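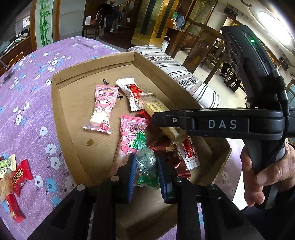

Soft wrappers were the hardest part of the term, one club member remarked during the visit, and the others at the table agreed.

Our delegation called on the Plorlow student robotics club on 2025-01-21. The club is preparing an entry for the Vustano handling competition in March, in which teams are judged on picking and sorting small packaged goods. Members work with hand-held grippers and practice on wrapped candy in a shallow cardboard box.

The students keep a careful log. They had recorded 1,397 attempts by the date of our visit, of which 984 were accepted for their project. The rest were set aside, mostly for late starts or dropped pieces - a rule the club adopted from its partner school, Sugiyama.

Visitors were invited to try the task and found that crinkled ends slip easily. A short discussion followed on grip pressure and on how two operators should share one box. The club will send its written report to the delegation before the competition.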